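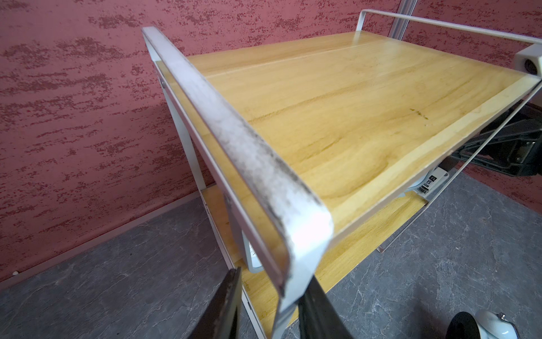
What gets old grime off a white metal shelf frame without wrecking the paint?
Warm water, a squirt of dish soap and a soft cloth, then a dab of bicarb paste on whatever's left.

Flindus wrote:
Righto, that's the frame, ta Undness. Now for the bit I came to ask. I've got a small two-tier shelf, white metal with yellowish wood boards, and four clocks to go on it: two square ones and two little white alarm clocks with the twin bells. Red walls behind. I've shuffled them round all arvo and I'm sick of the sight of them. Square ones up top or down the bottom?

Undness wrote:
Bottom. Every time. A square clock leaning on a top board with only a bit of wire behind it is going to end up on the floor, I've swept up the glass. Put the bell ones up top where you can reach them to shut them up.

Dorkusano wrote:
Disagree with Undness, sorry mate. You can't read a clock face on a lower shelf unless you're lying on the rug. Big faces up high, little ones down low. Also I'd never keep two bell clocks together. My nan had a pair and they'd set each other off -- well, she reckoned they did.

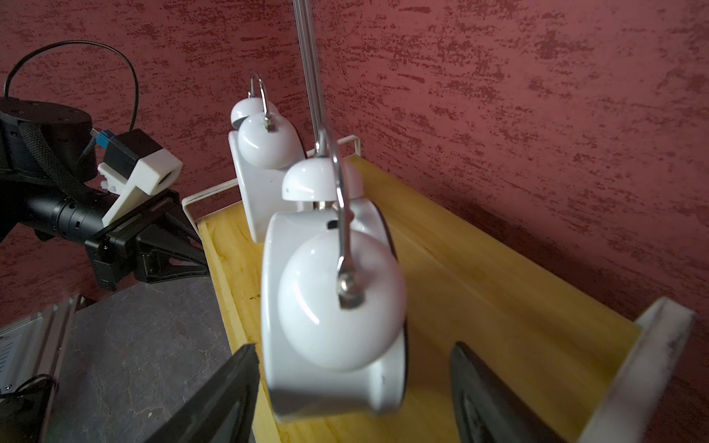

Do twin bell alarm clocks scratch a timber shelf?
Only if the feet are bare metal, and a stick-on felt dot under each one sorts it.

Flindus wrote:
Good to know, I've got a packet of those dots left over from the chairs. Dorkusano, I tried the big faces up top and it looked top-heavy to me, plus I want that board for my keys and a plant. The colour's a worry too. Pale wood against dusty red, I like it, my sister says it looks like a pizza shop 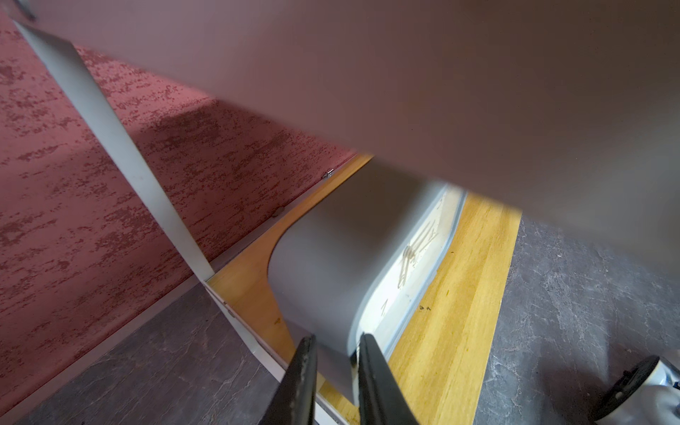 and she wants me to paint the boards white. I'm not doing it! The grain is the only reason I picked the thing up. If it needs anything it's a light sand and some wax.

Undness wrote:
Leave the wood alone. White boards show every coffee ring. Wax is fine but go thin, two coats with a night in between. I did mine in February and the humidity kept it tacky for days.

Dorkusano wrote:
Your sister's right about the pizza shop but I like pizza shops. Still say the lower tier is wasted on clocks. Baskets!

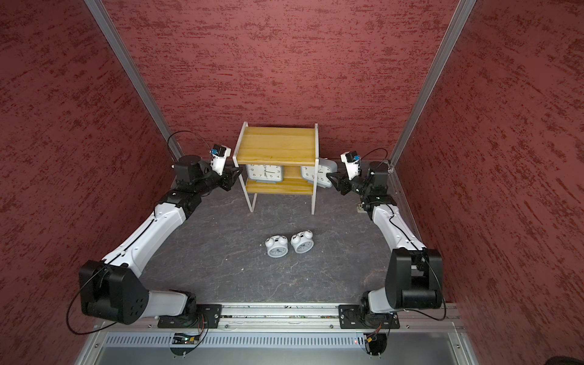 Elsie Dobson
Posted 17/09/2021

I'm with Undness on this. Square clocks on the lower tier, stood up straight and facing out, and pull the second one in so it's not poking past the frame or you'll clip it with the vacuum. I'd leave both alarm clocks off until the big ones are settled. Dorkusano, baskets on an open shelf just fill up with chargers and old receipts, ask me how I know.

Dorkusano wrote:
What's wrong with chargers in a basket?? Where do yours live?

Elsie Dobson wrote:
In a drawer. Like a civilised person.

Flindus wrote:
Bottom tier it is then. Chaminda Saha from the Sedgwick swap group has offered me a strip of non-slip mat so I'll try it under the square ones. Will report back on the wax.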